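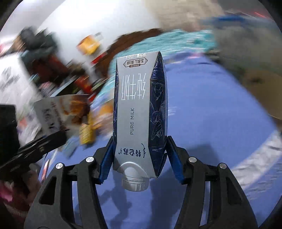 4. Filling the door rack with small cartons

Print this page | E-mail this page

The Tuvura door rack takes the small drinks cartons that arrive by the case and then live on the kitchen floor for a month. The 250 ml size with a screw cap, such as the pure milk one at the top of this section, is what we had in mind when we drew it. Litre cartons will go in if you push. Please don't push.

Before you start, you should have the rack clipped to the door (section 3), the two dividers, the drip tray and a dry cloth. If you have three dividers, one of them belongs to the salad drawer and you will be missing it by section 6.

4.1 Getting the cartons ready

1. Take the cartons out of the case. The shrink wrap stays behind as well. Marius Husar, who answers our post, has had two letters about the rack being too narrow for a wrapped case of twelve. It is.

2. Look at each cap. It should be on straight and shut tight. Set aside any carton with a cap that turns freely, a swollen side or a damp seam.

3. Find the date. Makers print it wherever the mood takes them, so turn the carton over and try the other end before you decide there isn't one.

4. Wipe the carton down, going round the collar under the cap where dust collects. Glossy cartons show every fingerprint. You may ignore this or you may spend your evening on it.

CAUTION: Don't carry a carton by its cap. The cap is there to keep the milk in and was never asked about lifting.

4.2 Loading the rack

5. Slide the drip tray in until it clicks. The raised lip faces you.

6. Fit the first divider in the slot marked A. There is no slot B. The second divider goes in C.

7. Starting at the hinge side, stand the cartons in a single row with the caps up. Put the oldest dates nearest the handle, where your hand goes at seven in the morning without consulting the rest of you.

8. Leave a finger's width at the end of the row. A tightly packed row looks splendid and can't be unpacked without bringing the whole family out at once.

9. Close the door gently and open it again. If anything leans, move the divider in C one notch towards the hinge.

Note: If you store cartons on their sides or upside down to read the date on the base, put them back upright afterwards. Bríd Ó Dálaigh, who tested the rack for us at home, kept a whole row cap down for a fortnight and reported no trouble, but she also reported that she had not told us about the first fortnight.

4.3 Once a carton is open

10. Screw the cap back on fully. A quarter turn feels like enough and isn't.

11. Move the opened carton to the space nearest the handle. Keep it upright from now on, whatever Bríd says.

12. Use it within the time printed on the carton. If you can't read the printing, ask someone who can; the sniff test is a last resort and ruins your faith in breakfast.

CAUTION: The loaded rack must not carry more than 26 cartons of this size across both shelves. The clips will hold a few more for a while, and they won't tell you when the while is over.

4.4 If something isn't right

The row slides when the door opens. Check that the drip tray has clicked. If it has, check again.

A carton won't stand up. Look for a folded corner that has come unstuck from the base and press it flat. Some never stand properly, and these should be drunk first.

The door won't close. There is a litre carton in the rack.

Spare dividers are part number 355 and spare clips are 147. Please quote the number when ordering, as "the plastic bit" describes our entire range.

Next: 5. The egg shelf

12 comments | 3 shares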